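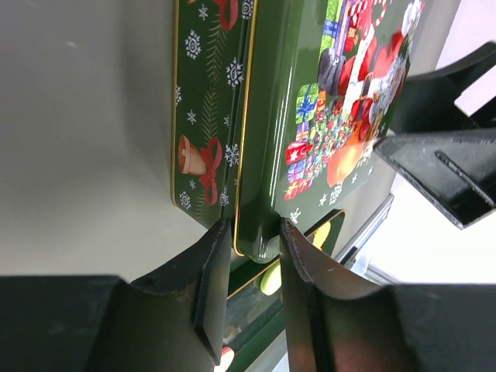
Can you wash a climbing rope at home?

A bathtub, cool water and a little mild soap will do it, and most of the time goes into drying.

How to Wash Your Climbing Rope in the Bathtub
By Hanna Hnatiuk
February 12, 2020

I love washing ropes. I know how that sounds! But there's a real thrill in pulling the plug and watching all that gray water go (a whole season of belay ledges and parking lots), and then flaking out a rope that runs through your hands the way it did when it was new.

My current rope is a 60-meter Flenis I bought for $169, and going by my notebook it has 591 pitches on it, mostly on the sandy walls at Noltbridge. Sand is the big reason to do this. Fine grit works its way into the sheath, makes the rope stiff and wears down your belay device and carabiners as the rope runs through them. If your palms are black after belaying two routes, it's time.

Before you start, look up the care instructions from whoever made your rope. If they say something different from what I say, go with them.

What you'll need

A clean bathtub or a big plastic bin
Rope wash, or a mild soap your rope's maker says is okay
A soft rope brush (only for really grubby spots)
A few old towels
Somewhere shady to dry the rope, with moving air

Leave the bleach, the stain remover and the fabric softener in the cupboard. And scrub the tub first, then rinse it very well. Bathroom cleaners can be harsh stuff, and you don't want any of it near nylon.

Step 1: Check the rope while it's dirty

Flake the whole rope onto a towel, going slowly, and let every foot pass between your thumb and fingers. You're feeling for flat spots, soft spots, lumps and anywhere the sheath slides around. Look for fuzz, glazed patches and cuts too. Pinch the rope into a small loop every arm's length or so. A healthy section makes a round loop, and a section that folds over flat needs a much closer look.

If you find core showing, or a spot that folds flat like a garden hose, stop there. Washing can't fix it. Retire the rope, or cut it if the damage is near an end and you know what you're doing. Whoever climbs on it needs to know the new length, and a cut rope may no longer have its middle mark in the middle!

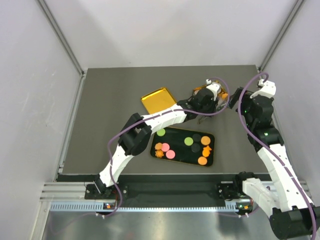

The black tray and the gold tray on the gray tabletop.

Step 2: Daisy-chain it

A loose rope in a bathtub turns into spaghetti. I've done it, I've sat on the bath mat for an hour undoing it, and I'd like to save you that hour.

Find the middle, make a slip knot, then reach through the loop and pull a bight of both strands through. Reach through that one, pull another, and keep going until you get to the ends. Tuck the ends through the last loop. Keep the chain loose so water can get in everywhere. If yours looks like a big floppy braid, you've nailed it.

Step 3: Soak and swish

Fill the tub with cool or lukewarm water (stay under 86°F / 30°C), mix in the soap, and then lower the rope in. Go easy on the soap. Too much means rinsing forever.

Squeeze the rope underwater a few times, then let it sit for half an hour. Come back and swish it up and down, end to end. Kids are terrific at this part, and so is anyone with a forearm workout to make up. My friend Funda climbs in and stomps on hers like she's making wine, but I stick to hands. I try so hard never to step on a rope that my feet won't do it, even barefoot.

For a stubborn patch, run the soft brush along the rope with the weave. No wire brushes and no hard scrubbing.

Step 4: Rinse until it's boring

Drain, refill with plain cool water, swish, drain again. Repeat until the water stays clear and you can't raise any suds by squeezing. After a dusty trip to Eyvindsson last December, mine took 7 rinses. A rope that lives at the gym might need three.

Press the water out with your hands, or roll the chain in a towel and lean on it. Don't wring it.

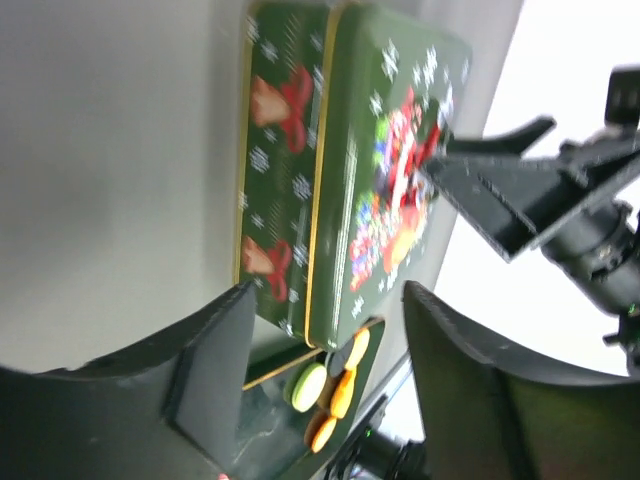 Step 5: Dry it slowly

Undo the chain and spread the rope in loose loops over a drying rack, or flake it onto dry towels. Keep it out of direct sun and well away from radiators, heaters and the clothes dryer. A fan pointed across the room helps a lot.

Turn the rope over once a day and swap out any damp towels. Mine usually needs two to three days. The sheath will feel dry long before the core is, so give it an extra night before it goes back in the bag. And please empty the bag first! Shake it out, wipe it down, or you'll pour last year's sand right back on your clean rope.
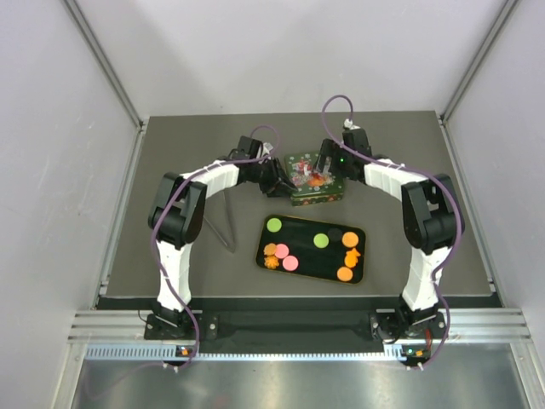
Both arms over the gray tabletop, with the green tin between them.

Step 6: Flake, check, mark

Run the whole rope through your hands one more time. Damage that hid under the grime can show up now, so treat this as a second full inspection. Check that the middle mark is still easy to see. If it has faded, use a marker made for ropes and approved by your rope's maker. Regular ink is a gamble.

Then tie a figure 8 in one end and dress it. A clean rope is so much nicer to tie! It may feel a tiny bit thicker and shorter than before, as ropes often shrink a little in the wash, so keep that in mind for long lowers and put a stopper knot in the other end.

How often?

I wash mine twice a year, plus once after any trip with serious mud or salt spray. In between, a rope tarp does more good than any soap. My old one lasted 8 seasons before the buckle gave out, and I still use it under the drying rack.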